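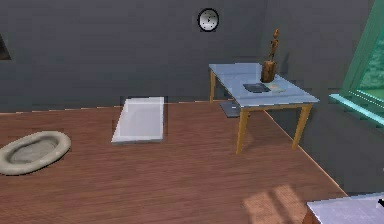 Figure 3. One of the simulated rooms used in the course. The pet bed and the white mat on the floor are at the left, and the small table with the wooden figure is right of center.

4. Course Project and Simulated Rooms

4.1 Setting

The project was carried out in the second half of an introductory robotics course at Jindaton College. Students in this course come from three departments, and many of them have written only short programs before. In earlier years the project used small wheeled robots in a teaching laboratory, and each team could get the laboratory for two hours per week. This was not enough time for teams that had to repeat their runs. For the present study we moved the whole project to simulation, so that every team could work on its own computer and at any hour.

The simulation package, which we call Custness, was written by two of the authors together with a former student of the course. It loads a room, places a robot at a start pose, and gives the student program a color image and a depth image at each step. The program answers with a motion command. Custness does not try to be a complete physics engine. Contacts between the robot and the furniture are computed with simple shapes, and a contact that lasts more than five steps ends the run.

4.2 The Rooms

The rooms were prepared by the students of the previous year as a part of their own coursework. Each room had to contain at least one piece of furniture with legs, one low object on the floor, and several smaller objects that a search task could ask for. Figure 3 shows a room from the Faltetti set, which is the easier of our two sets. It has a plank floor, plain gray walls and a window with a green frame. The objects are far enough from each other that a path between them can be planned with a coarse grid.

Even in such a simple room there are points which gave the students difficulty. The mat in the middle of the floor has a raised rim, but the rim is low. Programs that used only a fixed height threshold on the depth image treated the mat as free floor, and the robot then drove onto it. The pet bed has a thicker rim and was detected by nearly all teams. The patch of sunlight on the floor caused the opposite problem. Teams that segmented the floor by color often marked this patch as an obstacle and planned a long way around it. We had not planned the sunlight as a test, but we decided to keep it in the room after the first Monday session, when we saw how much discussion it produced.

The table was used mostly for the search task. The tabletop is pale and the flat objects on it have little height, so they are hard to separate by depth only. The wooden figure stands upright against the gray wall, and most teams chose it as their first target. The second set, named Kwon, has narrower passages and more than one table per room, and it was opened to the teams only in the last three weeks.

4.3 Tasks and Procedure

The 30 students worked in teams of three. Every team had to complete two tasks. In the coverage task the robot must visit as much of the free floor as possible within 800 steps. In the search task the robot receives the name of an object and must stop at a position from which this object is visible, within 300 steps. The start pose was changed between runs, but the furniture remained at the same place.

Teams submitted their programs through a web page, and the runs were executed at night on a shared machine. On the next morning each team received a log file with the path of the robot, the list of contacts and the score. We did not give the teams a video of the run. This was a choice we discussed at length - some of us feared that a log file alone would be too dry for beginners - but we wanted the students to draw the paths by themselves and to compare them with the map.

In total, 636 runs were submitted during the project. The number of runs differed strongly between the teams. The teams with many submissions did not always reach the better score, and two of them changed several parameters at once between runs, so they could not say later which change had helped.

4.4 Observations from the Reports

Each team wrote a report of six pages at the end of the project. We read the reports with two questions in mind: which failures the students noticed, and how they explained them. Contacts with table legs were reported by all teams. The usual explanation was that the leg is too thin to appear in a downsampled depth image, and this is correct for the resolution that most teams used. Five teams solved the problem by enlarging every detected obstacle in the map. This reduced the contacts but also closed some passages in the Kwon rooms, and only two of these teams mentioned it in the report.

Failures in the search task were explained less well. When a flat object on the table was not found, many reports simply stated that the detector "did not work". Few students checked whether the object was inside the camera view at all. In the next version of the course we will ask for one page on a single failed run, with the log file attached, before the final report is written. The grading of this page, and its weight against the task scores, is described together with the other assessment parts in Section 5.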